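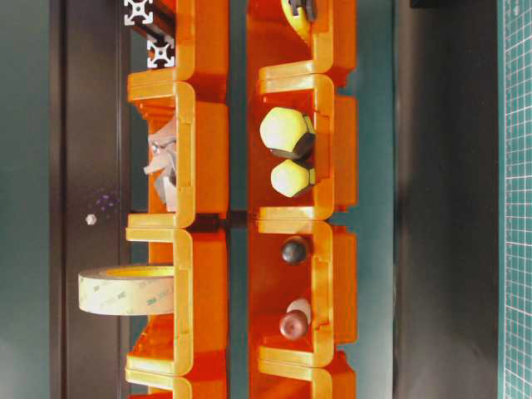 The pick planner results from Plumach came up first. The number on the slide was 857 attempted picks, and the group asked what counted as an attempt. Retries had been folded in. It was also noted that the double-sided tape sticks out past the lip of its bin, and the planner still models every item as sitting fully inside. Plumach to rerun with retries listed apart.

Tracking of the arm was put down as "good enough" in last month's notes. Several people did not agree, and the wording was struck.

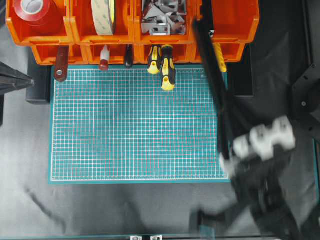 ## Perception

Fortin's segmenter claims 95 percent on the bin set. The test split is 200 frames, all from one lighting setup. Glossy orange lips are still being labeled as objects. 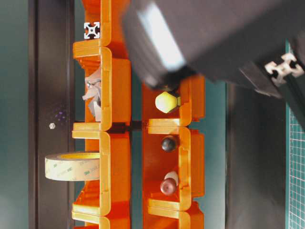 The group would not sign off on that figure. Asked whether the segmenter knows when an item is hidden, Fortin said it holds the last mask for 19 frames. No one could say where the 19 came from. Left open.

## Wrist view

Treltley wants to drop the fixed view and run on the wrist stream alone. The fingers fill much of the lower half of that view.

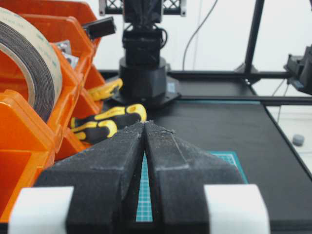 Treltley's answer was a static mask over the fingers, which does not help once they move. Motion not carried. Both streams stay on through January.

## Actions

- Plumach: rerun, raw logs attached
- Fortin: second lighting setup, explain hold time
- Zomville: replay tool, still overdue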